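# Vemley table frame, orange tone

The Vemley is a small rectangular picture frame for shelves, desks and window sills. We at Mamwood have sold it since last October, and now it gets its own page, as the questions about it were coming faster than I could answer them by mail. I try to put everything in one place here.

The rim of the frame is raised above the panel, so when you lay the frame face down to change the picture, it rests on the rim. The panel sits flat inside. It is translucent, and without a picture you will see faintly what is behind it, with a slightly gray tint. With a printed photo pushed close to the panel this tint is much less noticeable. If the photo is very dark, I recommend choosing a print with a little more light in it.
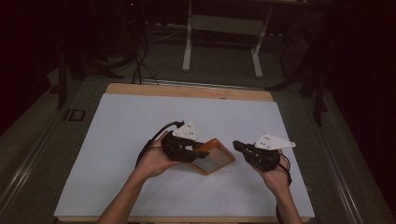

*Orange frame with the panel in and no picture behind it, held over a white board.*

## Sizes and what you receive

| | |
|---|---|
| Longer side of picture | 125 mm |
| Width of rim | 17 mm |
| Thickness of back board | 3 mm |
| Material of rim | wood, oiled |
| Position | standing or lying flat |
| In the package | frame, panel, back board, cleaning cloth |

The picture itself is not included. We also don't include a hook for the wall. The Vemley was made for the table and the back board is not prepared for hanging — please do not screw a hook in it, the board is too thin for this and it can split.

## Color

We call the color "orange tone" and it is the only one at the moment. It comes from Trunano oil, which we put on by hand in two coats. The oil lets the grain stay visible. On one frame it can look more brown and on the next one more orange, depending on the light in your room and on the piece of wood. Small darker flecks belong to the wood and we don't sort them out. If you order two frames for the same shelf, write "pair" in the order note and we will look for two that are close to each other.

## Standing on the table

A frame of this kind needs a flat place more than it needs a big one. The bottom edge should touch the surface along its whole length, so keep it off thick tablecloths and off the gap between two boards. I like it best on a pale surface, as in the picture where the wooden frame stands upright on white, and turned a little, so that the left edge can be seen together with the front. From this angle you get the thickness of the wood too, and on a low shelf it looks nicer than standing straight to the room. Leave some free space in front of it if people will put keys or cups there.
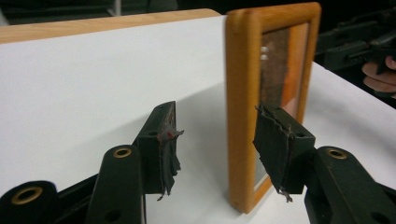
Daily use asks for very little. Dust the rim with a dry cloth and go along the grain. I keep mine on a white surface, with the frame standing upright the way you see it here, and dust on the top edge is easy to find when the frame is turned a bit to the side. For the panel use the cloth from the package, slightly damp, without any cleaning spray. The spray can run under the rim and leave a line on the photo.

## Changing the picture

1. Put a clean, soft cloth on the table.
2. Lay the frame on it with the front down.
3. Lift the back board at the short side, where the small notch is.
4. Take out the old picture and put the new one in, face to the panel.
5. Press the back board in again until it is level with the rim.

If the back board is stiff the first time, this is normal for a new frame. Please don't use a knife. A thin plastic card goes into the notch well and does not leave a mark.

## Small marks and repairs

Light marks on the oiled wood can be treated at home with a small amount of Trunano oil on a cotton rag. Rub along the grain, wait until the next day and rub again with a dry part of the rag.

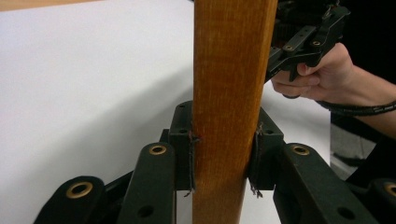

Deeper scratches should be sanded first with fine paper, only on the damaged place, and then oiled. Try it on the back side before the front — the new oil is a little lighter in the beginning and becomes closer to the old color after a few weeks. If a corner opens, send the frame to us and do not use household glue, as we must remove it again before we can repair the joint.

## Ordering

We make the Vemley in lots of 40. When a lot is sold, the order button changes to "next lot" and your order is kept in line. It is also sold in the Moriarty shop, at the same price, but the pair service is only available from us. Frames can be returned unused in their own box.

Page updated January 3, 2025.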